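Forum > Football > Lower Leagues & Start-ups
Tags: expansion, gridiron, crowds, road trips

Edon coming home — does anyone believe the hype?

grandstand_gaz
So Edon finally get a home game after that stretch on the road, and the club's email reckons the Noonan end is "nearly full". I've had a seat in the Noonan end for 6 games and I could lie down across the row in most of them. They lost the opener away, won the next couple against teams with no quarterback, and now we're meant to believe the offence has clicked. Has it? 135 rushing yards against Wiradeck isn't a revolution. Wiradeck couldn't tackle a wheelie bin.

tightend_tess
Bit harsh. You can only play who's in front of you. The line is giving him time now and he's getting through his reads. In the first game he was throwing off his back foot every snap.

grandstand_gaz
He had time because Wiradeck rushed three all night. Let's see him when Urnetti send five.

fourthandforever
Gaz is right about the pass rush and wrong about the run game. Go back and watch the second half. They ran the same outside zone play over and over and the young bloke kept finding the cutback. That's coaching. It wasn't there in the opener.

What worries me is the defence. We gave up 23 in the last quarter and everyone's carrying on like it was a shutout because we won.
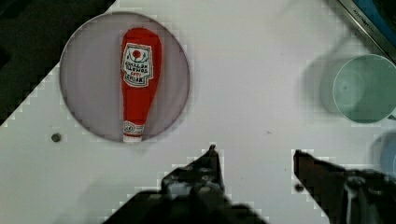
Third down is where it goes wrong. We sit back in that soft zone and let them have the middle, then the safeties come up late and miss. A decent tight end will eat that all day, and Urnetti have a decent tight end.

puntblock
Soft zone is there because the corners can't run. Not a scheme choice, a speed problem.

fourthandforever
Then why were they pressing in March? Same corners.

puntblock
Trial game. Nobody was trying.

tightend_tess
They were trying, I was there. It was also bucketing down so I wouldn't read much into it either way.

grandstand_gaz
Back to the crowd for a sec. Do we believe any figure this club puts out? They count tickets given away, and they count the members who stay home. I want to see the number through the gate.

onside_ollie
Every club does that, mate. I paid 60 bucks for two seats and a park near the gate and thought it was fair. If you want the league to last you have to turn up.

grandstand_gaz
I do turn up. That's how I know the seats are empty.

onside_ollie
Fair enough. Still think we win by a touchdown.

puntblock
Urnetti by ten. They've had a week off and we've been on buses for a month. All this talk about "momentum" — I've never seen it block anyone.

tightend_tess
Home by three, late field goal, and Gaz will say the kicker was lucky.

grandstand_gaz
If it goes in off the upright again I will. Kick-off is 7.30 by the way, the email had it wrong and the website still does.

14 replies · 3 shares
Contact us | Forum rules | Back to top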